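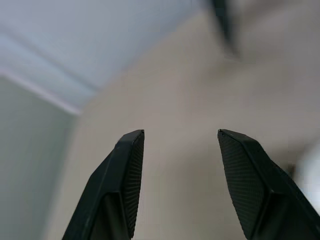 Figure 1. Gripper fingers, open.

Taste and Acceptance of a Powdered Fish Oil Topper in Adult Cats
Student project report, Companion Animal Nutrition
Radomir Janevski
Apr 10, 2023

Background

Omega-3 supplements for cats are mostly sold as liquid oil. Owners complain that the oil smells, goes rancid once the bottle is open, and makes some cats walk away from the bowl. Powdered toppers are meant to solve this by fixing the oil onto a dry carrier. I wanted to find out if cats accept the powder as readily as the liquid when both are put on the same canned food.

Products

Donum is a liquid fish oil in a pump bottle. Plarkach is a powder made from fish oil on a brewer's yeast carrier. Both were served on Nuttall canned turkey, which has no added fish oil. I bought all three at retail price and had no contact with the makers.

Method

Owners in the Grokov apartment complex were asked to take part, and 37 cats were enrolled. All were over one year old and on no prescription diet. Cats with kidney disease or a known fish allergy were left out.

Each cat had two days of plain food, five days with one supplement, two more days plain, and then five days with the other. The order was switched for every second cat. Owners weighed the bowl before the evening meal and again after 30 minutes. They also wrote down whether the cat started eating within one minute.

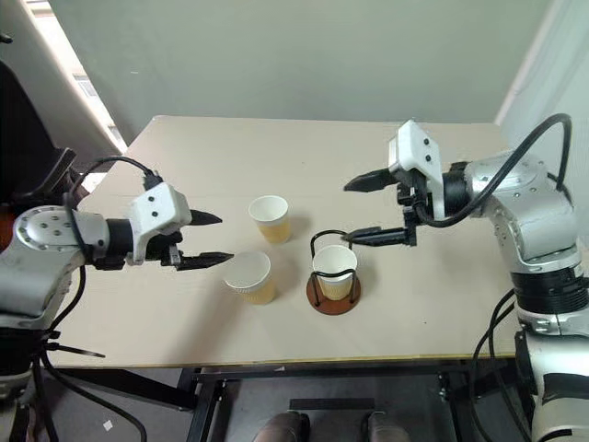

Figure 2. Paper cups and cup holder on the table, with the two arms.

Results

Owners returned 640 usable meal records. Another group of records had a missing second weight and was dropped. Total food eaten was higher with the powder, but most of the difference came from a few large cats that finished everything in both periods. When each cat was compared only with itself, the powder and the plain food were eaten in close to the same amounts. The liquid was behind both.

The clearest difference was in the first minute. Cats often sniffed the food with liquid on it and left, then came back later. With the powder they mostly started right away. By day four the gap had narrowed — some cats seem to get used to the oil.

Two owners reported soft stool during the liquid period. One reported it during the powder period. No cat had to be withdrawn.

Limits

Kitchen scales differed from home to home, and I could not check them all. Owners knew which product they were using. The yeast carrier is also a problem, as many cats like yeast, and I had no plain yeast group. The powder may have done well for that reason alone — my design cannot separate the two. Nothing here says anything about coat or joint health, which would take months to study.

Next steps

A repeat is planned for June with a yeast-only group and one model of scale for every home. The record sheet will have a separate line for the second weight.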